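**Pince deux doigts ou ventouse pour objets fins en simu ?**

Manouchehr Nikzad – 27 sept. 2022

Bonjour, je compare la Tranik et la Prondier dans Jiltudel, scène salle de bain. Sur 13 essais avec la Tranik, 8 prises ratées, presque toujours sur le manche fin. Changer de pince ou régler le contrôleur ?

**rezaei_lab**

Contrôleur d'abord. Baisse la vitesse de fermeture, vérifie les frottements. La ventouse sur un manche, oublie – surface trop petite. Regarde aussi ta hauteur d'approche, chez moi c'était ça. 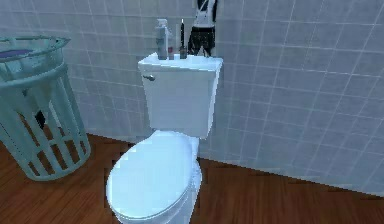 *Approche au-dessus du réservoir, brosse noire et spray à gauche de la pince.*

**pixelmou**

Pareil, jamais reussi avec la ventouse. Prends la Prondier.

**Manouchehr Nikzad**

Merci, je teste la vitesse ce soir. Raideur à 533 pour l'instant, je descend à 228 et je reposte les courbes.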